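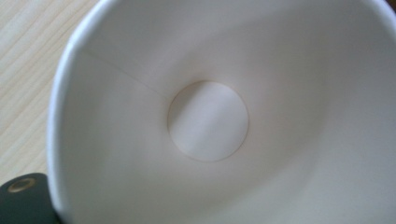

The night crew at Plallham want to know who signs for a bad sleeve once the inspection cell is running, the machine or the person standing next to it, and they would like the answer in writing before November. The message came in at the end of their shift and I read it before I had my coat off. I did not have an answer. I forwarded it to Girmont with the other open items.

October 18, 2018

Cup line, second week of the handling trial. Notes mostly on people today, because the numbers were dull.

Until this month, inspection on line 2 was done by hand. An operator pulls a cup off the stack, looks down into it, checks the side seam from rim to base, checks the crease where the bottom disc is folded against the wall, and either puts it back or drops it in the bin. The sampling plan asks for 80 cups an hour. The logs say 80 every hour, on every shift, for as far back as I bothered to read. I do not believe them and neither does the shift lead, who used to fill them in. The true figure on a busy night is probably well under that.

The Drorura cell takes over the picking and the first look. It lifts the cup, presents it, and flags it or passes it. The person gets only the flagged ones. On paper that removes the dull part of the job. On the floor it changes what the job is. The operators used to handle mostly good cups and had a steady sense of what good felt like. Now they handle rejects and doubtful cases all shift. Two of them told me separately that by mid-morning they no longer trusted their own eye and had started passing things they would have binned last month. I asked for a tray of known good cups at the station so they can recalibrate. It was there by lunch.

Seam checks. The overlap is a hairline when the joint is sound and very little contrast separates it from the wall around it. White paper, white wall, one side falling into gray depending on where the light is. The old hands tilt the cup a few degrees and let the shading move across the joint. I watched one do it without looking at me or breaking off her conversation. We had written the procedure as "inspect seam visually," and all of the tilt was missing. I have added a second presentation angle to the request list. It costs 14 hundredths of a second per cup if the wrist move is blended, more if it is not.

Base crease is easier. The line around the disc is slightly tan against the white and shows up well from above. False rejects there are nearly all from glare on the disc, not from the fold. Lighting to be moved. I said the same thing last week.

Force limits unchanged. A paper rim will take less side load than people expect, and a marked lip is a reject for the customer even if the cup holds coffee perfectly well. We ran 600 picks after lunch with no rim damage found at the bench. Not enough to report. Will repeat with the lighter stock from Radonjić, which has given trouble on the forming side already.

Staffing came up again. The line has two inspectors per shift. The plan I was shown has one, with the other moved to case packing. The plan the crew was shown has two, with the second "supporting transition." I was asked which is right and said I did not know, which is accurate but did not go over well. Somebody above me should explain it before the crew works it out from the rota. The pay grade for case packing is lower. I had not realized that until this afternoon, and it accounts for the silence at the first meeting.

Also: the hourly log. The cell produces a count by itself, so the paper sheet is supposed to go. The day crew asked to keep it. It is the only place where they write remarks, things like a change in the sound of the former or a smell of hot glue. There is no field for that in the new screen. I have asked for a free text box and been told version two. The clipboard stays on its hook for now.

Open for tomorrow:
Lamp bracket, again.
Second angle, get the cycle time measured on the real cell.
Light stock, same number of picks.
Reply from Girmont on sign-off. If nothing by noon, call.

Left late. Gloves are still in my coat pocket, need to go back to the bench.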